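How does a new phone get into the shops?

A company that makes phones does not usually sell them all itself. It needs help from shops. This page follows one phone from the factory to the till.

The maker

Stura makes phones. Its newest one is called the Leite. Before anyone can buy it, Stura has to decide how many to build. If it builds too few, the shops run out. If it builds too many, the extra phones sit in a warehouse and get older, and old phones are harder to sell.

The shop

Zirkach is a chain with 90 shops. People called buyers work there. A buyer's job is to choose what goes on the shelves. Stura shows the buyers the Leite in February, months before it goes on sale, and the two companies agree a price.

The price the shop pays is called the wholesale price. The price you pay is called the retail price. The retail price is higher. The gap between them helps to pay for the shop's lights, rent and staff. What is left after all that is the shop's profit.

If the retail price of a Leite is £129 and the gap is £40, how much did Zirkach pay Stura for it? Take 40 from 129 and you get 89. The wholesale price was £89.
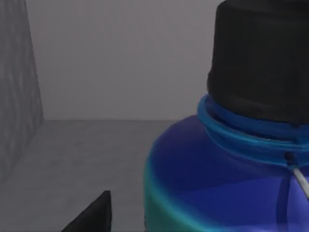 One reader, aged nine, wrote to ask why Stura doesn't just sell every phone on its website and keep the £40. Some makers do sell that way. But a website has costs too, such as packing and posting, and many people like to hold a phone before they pay for it. They want to know how heavy it is and whether it fits in a pocket.

Telling people about it

Shops and makers often share the cost of advertising. Zirkach might put the Leite on a table near the door, with a big sign. Stura might pay for the sign. It might also send a trainer to teach the shop staff how the phone works, so they can answer questions.

What if it doesn't sell?

Sometimes people choose a different phone. Another company, Plulus, might bring one out in the same week. Then Zirkach may cut the price of the Leite, or agree with Stura to send some back.

Words to know

Retailer: a business that sells things to the public.
Wholesale price: what the shop pays.
Retail price: what the customer pays.
Stock: all the things a shop has ready to sell.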